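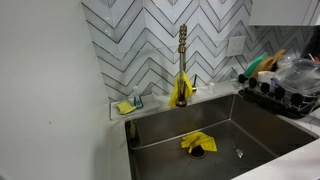

Wivlow Community Baking Classes
Progress report to the Swanson Fund, 26 Dec 2018

What a fall it has been! Since our last report we have run classes at both the Suvbridge and Stostura sites, and 417 people have come through the doors. Over 3,000 loaves, rolls and trays of cookies went home with them.

The evening bread course filled up first, so we added 3 more sessions and those filled too. Rye was the big hit (we did not see that coming). Parents keep asking for a Saturday class with kids, and we'd love to try one.

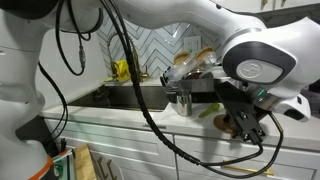
Spending is on track. Flour cost more than planned, but we saved on printing by emailing the recipe sheets. The second oven at Stostura still runs hot at the back and needs a new thermostat, which we'll pay for out of the repairs line.

Next up is the sourdough course, 9 weeks long, starting in March. The sign-up list is already open and moving fast. A full budget sheet is attached.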